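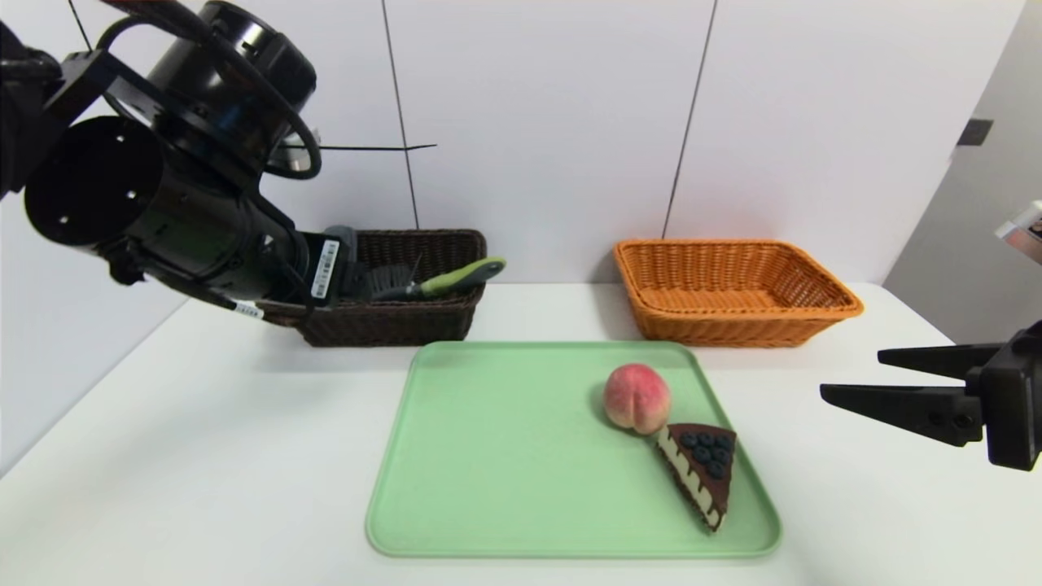 Tissue Paper Pennants for a Party Table

Posted July 2019

Cut the tissue into triangles, all the same size. I used two colors of Saludo tissue, folded so I could cut several layers at once.

Lay the string flat and fold the top edge of each triangle over it. Run a thin line of Ukard glue stick under the fold and press down. Leave a finger's width between pennants.

Let the glue dry before you lift the string. Mine stayed on the counter overnight.

Tape the ends to the wall, or tie them to chair backs. To store the pennants, wind the string around a piece of cardboard. The set I made in April is still in good shape.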